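Storage & Sorting board > Totes, bins and shelves

Thread: One big open bin or lots of small ones?

oltberg_attic
Finally got the shelves up in the back room, all the way to the ceiling, and now I need something to put on them! I'm torn between a few big open bins and a wall of little drawers. It's mostly kitchen odds and ends, hand tools and craft stuff. I have 200 dollars to spend. What do you all use?

brerngate_m
Big bins, every time. I went with two huge ones last August and I love them. You toss things in and the floor is clear before the coffee's done. My neighbor Ionuț Bucur came over to borrow a drill and went home wanting a set of his own.

tinydrawers
Gonna disagree. Big bins are great for about a week and then everything you want is under everything else. I counted once for a swap list and had 257 loose things in mine. Never again. Small drawers, labels on the front, done.

brerngate_m
257 things in one bin is a you problem, haha. Mine get dumped out and sorted every Tuesday night with the radio on. It's my favorite hour of the week.

Margareta Olteanu
Sloped sides are what I'd look for, more than the size! I had straight-walled boxes for years and small stuff always wedged itself into the corners. With a slope you can see down the walls and your hand slides right in. Gray is a good color too, I think - it hides wear, and bright things jump out at you. Look how easy it is to spot the orange-red piece next to the dark green tumbler, even on a floor that's all scuffed up. I'd put tumblers and tools in together without a second thought as long as the bin stays that close to empty.

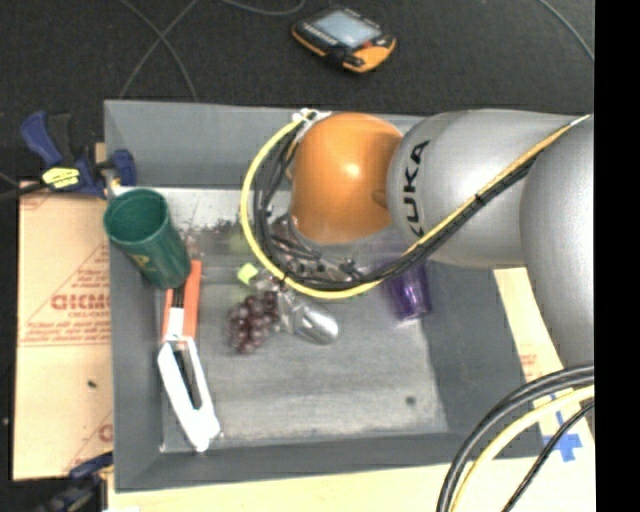 tinydrawers
OK but "close to empty" is doing a lot of work there. Who keeps a bin that size close to empty?

Margareta Olteanu
Me! If I can't see the bottom, something has to go to the thrift store in Clesville. I do let cups pile up a bit before the holidays.

dinu
Sloped ones stack inside each other when they're not in use, too. They do waste some room on a shelf, so measure across the top edge before you buy.

oltberg_attic
Didn't think of the top edge, thank you! Measuring tonight. Leaning toward two sloped bins and one small set of drawers for the beads.

tinydrawers
I'll take the beads as a win.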